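Getting small marks off a pale wooden table

I've had my desk two years now and I'm still daft about it. My friend Ermira talked me into a light wood top, and of course light wood shows everything (tea, biro, whatever the cat brings in). So this is how I go about it, and it takes five minutes if you don't stop for a biscuit.

First, get your head down low and look across the top with a lamp or window in front of you. Glare is handy, as dents and scratches look quite different from plain dirt.

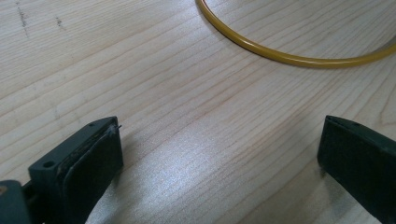

My table top, with a dark streak and a little fuzzy dash near the top, and the yellow cable I always forget to put away.

Start with a soft cloth, barely damp, and go with the grain. Mine runs on the diagonal to where I sit, so I stand at the corner – much easier on the elbow!

If the mark stays put, try a clean white rubber. Light little strokes, then brush the crumbs off and have another look. Pencil usually lifts. A scratch won't, and please don't reach for the scouring pad, I did that on my old table and got a dull patch the size of a saucer.

Dry it with a second cloth and leave it overnight before you wax. I use a tiny dab of Vesik, buffed till my arm gets bored.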